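We use cookies to keep this site working and to count visits. Accept | Manage settings

In praise of the messy seed

I have a bed of poppies by the back steps that I did not plant, or at least not in any way my mother would have called planting. I walked past one Friday in September with a fistful of dry pods, shook them over the gravel and went in to make supper. By the following June I had the best flowers on the street, and I have been insufferable on the subject ever since.

So let me make the case for self-sowing properly, because I think we have talked ourselves out of one of the great joys of gardening. We buy the tray, the heated mat, the little dome, the labels. We fuss over seedlings on the windowsill from February on, we carry them out and carry them back in, and half of them sulk anyway when they finally meet real soil. Meanwhile the larkspur that fell in a crack by the drainpipe is up to my waist and has never had a drop of feed in its life!

I'm not against trays. I grow my peppers and eggplants in them and I always will, since my summers are too short for anything else. But for hardy annuals, for poppies and calendula and nigella and love-lies-bleeding (which ought to be in every garden for the name alone), I think the plant knows its business. It drops seed when the seed is ripe. The seed sits through the cold, which many kinds want, and comes up when the ground suits it. A seedling that has chosen its own spot puts down a root you would not believe. Try moving a poppy and you'll see how much it minds.

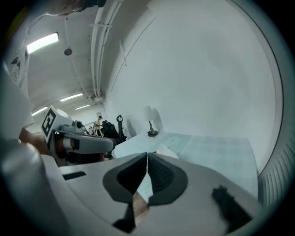
Then there's the question of where things turn up, and I know this is where I lose the tidy people. Gilles Aubert, who gardens two doors down from me on Landry Street and whose edges look as if they were cut with a razor, thinks my front path is a disgrace. He may be right. There is fennel in it. There is a hollyhock so close to the gate that you have to turn sideways to get the mail in. But his complaint is really a complaint about surprise, and surprise is what I garden for. I could never have dreamed up purple orach coming through pale yellow calendula with the evening light behind it. I wouldn't have had the nerve.

It does take work, and I want to be fair about that. A self-sown garden is made with a hoe and a cold heart. If 100 nigella seedlings come up in a square yard, most of them have to go, and they have to go early, while it still hurts to do it. I thin to about a hand's width and then go back 2 weeks later and thin again, grumbling. People who skip that part get a mat of thin, yellow, miserable plants that bloom for five days and fall over, and then they tell me self-sowing doesn't work. You have to learn your seedlings, too. I pulled up an entire spring's worth of larkspur one year thinking it was some kind of weedy buttercup, and I still feel a bit sick when I remember it.

You also have to stop deadheading at some point, and this is the hardest habit of all to break. I deadhead like everyone else until the middle of summer and then I just put the snips down. Yes, the beds look shabby. The stalks go brown, the finches come in and make a racket, and visitors ask kindly if I've been unwell. I love it. Pods are handsome things! Leave a few standing and you'll be swapping seed over the fence by fall.

I should say a word about the bullies. Lemon balm, feverfew and garlic chives will take a whole bed if you so much as turn your back, and I wouldn't let a single head of them ripen. And if something is listed as invasive where you live, don't grow it at all, however pretty it is.

But for the rest, try one patch. Scratch up some bare ground, drop the pods on it, keep the mulch off (mulch will stop nearly everything) and leave it be over winter. Mine gets no more than that, and this morning there are already tiny blue-gray rosettes all along the bottom step, with one in my boot tray.

Contact | Copyright Lusia Garden Notes | Back to top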